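**Nurstead (limited series) - worth the time or not?**

**saltbush_tv**
Finished all six episodes of Nurstead over the weekend and I'm not buying the hype. Every review I read called it the best thing Drernero has put out, and I keep wondering if those people only got sent the first two. The pilot is great, I'll give it that. After that it's a lot of people standing in hallways not telling each other things they'd have every reason to say out loud.

Has anyone got a case for it that isn't "the lead is amazing"? She is. That doesn't fix episode 4.

**mulga_bill_77**
Episode 4 is the best one!! The whole dinner is done with hardly any music and you can hear the cutlery. I had to pause it and walk around the kitchen.

**saltbush_tv**
I paused it too, to check how long was left. 67 minutes for a dinner.

**tin_roof**
Somewhere between you two. I liked the slow stuff but the lab plot nearly lost me. She's supposed to be a water tester in a country town, and the writers clearly decided one afternoon that water testing means holding things up to a window and frowning. No paperwork and no labels on anything, and results come back before the ad break. I did a long write-up on my blog when the second half dropped, and since the site's been flaky I'll paste the relevant bit:

> I went in wanting to believe the poisoned dam storyline, and the show does take its time setting it up. What it never does is decide how much its heroine knows. In the second episode she can't say what's in the sample. In the third she's certain, and the only thing that has changed is the colour of her jumper.

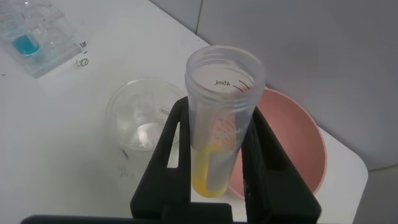
*Words by tin_roof | Filed under: Small Screen, February*

> The Aguiar family are meant to be the obvious suspects, so of course they didn't do it, and of course the one person who is nice to her in the pilot did. I had that picked by the first pub scene. A mystery can survive being guessed early if there's something else going on, and I kept waiting for the something else.
>
> The finale tries to pass this off as a story about grief. Maybe it was in the first draft. On screen the grief turns up for a speech at the graveside and goes home again.

Anyway, that's where I landed. Two stars, mostly for her and the dog.

**driftwood_dee**
I think that's harsh on the grief part. She sleeps on the couch the whole series and never once goes in the bedroom. You don't need a speech for that. The speech was the weak bit, sure, but it was there all along if you were watching.

**tin_roof**
She sleeps on the couch in every show of this kind. It's practically part of the lease.

**driftwood_dee**
Fair, but most of those shows have somebody point it out. This one leaves it alone until the last episode, and I thought it was better for it.

**mulga_bill_77**
Also it wasn't the colour of her jumper, she gets the phone call at the end of 2. It's quick but it's there.

**tin_roof**
The call where we hear half of one side? I went back and listened with subtitles on. She says "right" and "okay, thanks". If that's the turning point of the plot I'd like a bit more of it.

**mulga_bill_77**
Okay, I'll give you that it's thin.

**galvo**
Has anyone mentioned the accents? Supposedly it's set four hours from the city and half the town sounds like a Dranik commercial. The bloke at the servo was the only one I believed.

**saltbush_tv**
The servo bloke should have been the lead.

My bigger worry is the "400 hours of research" line they keep putting in the promos. Research into what? Whose hours? It's the sort of number you print when you've got nothing else to put on the poster.

**driftwood_dee**
It's marketing, they all do it. I don't hold a poster against a show.

**saltbush_tv**
I do when it's the reason I signed back up to Drernero.

**galvo**
Is there a season two coming? It says limited series but they left that gate open in the last shot.

**tin_roof**
They always leave a gate open. If the numbers are good it'll be "limited" the way a furniture sale is closing down.

**mulga_bill_77**
I'd watch it. Going to start it again tonight with my sister and I'll report back on the phone call.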